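Someone asked how I sort the paper stuff (tickets, key cards, postcards, wrappers, all of it) and the reply got too long, so it's going in a thread.

I've been keeping this kind of thing for 15 years. The right word is ephemera. I mostly say "the paper," even though a good part of it is plastic or foil.

First thing: decide what you don't keep. I don't keep grocery receipts, parking stubs, business cards or anything with somebody's address on it. I did keep receipts for a while. They're thermal paper and most of them are blank now.

If you have a receipt you care about, photocopy it on plain paper and store the copy. Keep the original too if you want, but in its own sleeve. Thermal paper next to other thermal paper seems to fade faster for me. Could be the sleeves I was using.

I sort by type first, then by year. I tried sorting by place and gave up. Too many things have no place on them. A bus transfer with a number and a color is a bus transfer, and I can find it if it's with the other bus transfers.

Types I use: transit, admission, lodging, food, mail, and "printed cards." The last one is anything on stiff stock that was made to be looked at. Postcards, shop cards, show cards, collector cards.

Lodging is nearly all key cards. Hotels vary a lot on whether they want them back. I ask at the desk. I've been told no twice, once at the Clemine, where the card had a drawing of the building on it and I really wanted it. I bought a postcard of the same drawing in the lobby for a dollar.

Key cards are heavier than they look when you get a lot of them in one album. The rings start to pull. I put no more than four to a page and leave the back pockets empty.

Keep them out of the sun. The printing on the cheap ones goes first, and red goes before blue.

Food is the hard category. Wrappers and packets are never clean. I only keep them if I can cut them open flat, wipe the inside and leave them under a book for a week. If it still smells like anything after a week it goes in the trash.

Foil ones crease and you can't get the crease out. Don't iron them. I have ironed one.

Lena Adamczyk collects sugar packets and leaves hers full. Her argument is that an empty packet is a different object. Mine is that a full one attracts ants. She has had ants.

A few from the table and the shelf: 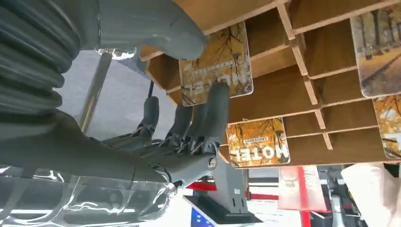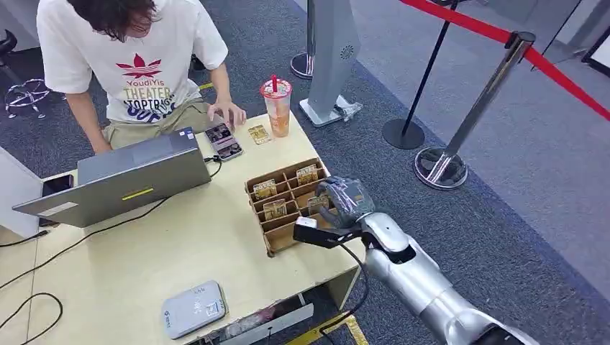
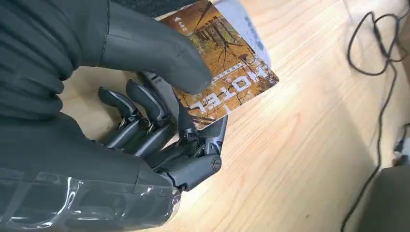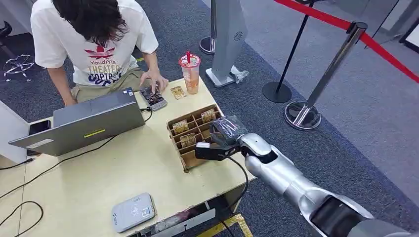

Thursday. Shelf in the first one, table in the other three.

Back to albums. I use the Rollby binders, the wide ones with a D ring. O rings bend the pages at the front and back, and after a year the first page won't lie flat.

For sleeves, polypropylene. If a sleeve has that shower curtain smell, it's PVC and it will stick to the ink. I lost a set of museum tickets that way. The print came off on the plastic in one piece.

Sleeves with nine pockets fit trading-card size. Most key cards fit too, with a little slack. Postcards need the four-pocket kind, and older postcards are smaller than newer ones, so they slide around. A strip of plain paper behind them helps.

I get supplies at Kustora on Zalewska Street. They stock the binders in green and gray and they'll sell single pages if you ask. The green changed a couple of years ago and now my row doesn't match.

On labels: pencil, on a slip of paper, in the pocket behind the item. Never on the item. Where, month, year, who I was with. If I don't know one of those I leave the line blank and don't guess.

I wish I'd done the "who I was with" line from the start. The first few binders don't have it. I can look at a train ticket and know the town and the date and have no idea who was in the next seat.

Mio Kobori does it another way. She keeps everything from one year in one shoebox, no sleeves, and goes through it in January with a glass of something. What she still likes stays. She has one shelf of boxes and I have a whole bookcase, so make of that what you want.

Someone in the replies wants a number. I counted in September for the insurance form. 700 printed cards, 170 key cards. Everything else put together is still under 1000. The insurance company valued it at nothing, and that's fair.

Duplicates: keep two at most. One for the binder and one to trade. I used to keep every copy and then I had a pocket with eleven identical ferry tickets in it.

Trading by mail is easy. Stiff envelope, card between two pieces of cardboard, tape the cardboard and not the card. Write "do not bend." It may get bent.

Please don't use painter's tape directly on printed card either. It's sold as low tack, but on glossy stock it can still lift the surface if it's left on for a while. I found out with a zoo postcard.

Displaying things: I stand a few out at a time and rotate them when I dust. The rest stay closed. A shelf across from a window is worse than you'd think, even with a curtain.

Humidity is the other one. I don't have a meter. I keep the binders upright, with a finger of space between them and the wall, and off the bottom shelf. The bottom shelf is for books I don't mind about.

If you've inherited a box of this stuff, go slowly. Don't pull apart anything that's stuck. Take out the rubber bands and paper clips first, they do more damage than anything. Rubber bands go sticky and then go hard.

Photograph the bundles before you split them up. The order they were in might be the only record of the trip. I took apart an aunt's bundle in one evening and I've been trying to put it back in order ever since.

Do I scan? Some. Tickets with faint print get scanned at 600 dpi, both sides. Key cards I don't bother with.

Somebody also asked what I'd tell a person starting out. Get one binder and fill it before you buy the second. I bought six and then kept things just to fill them, and a lot of that has since gone in the recycling.

Open question for anyone who does wristbands: how do you store them? Mine are in an envelope, curled up, and the fabric ones have started to fray where I cut them. I'd like to get them flat without wrecking the closures. Replies are open.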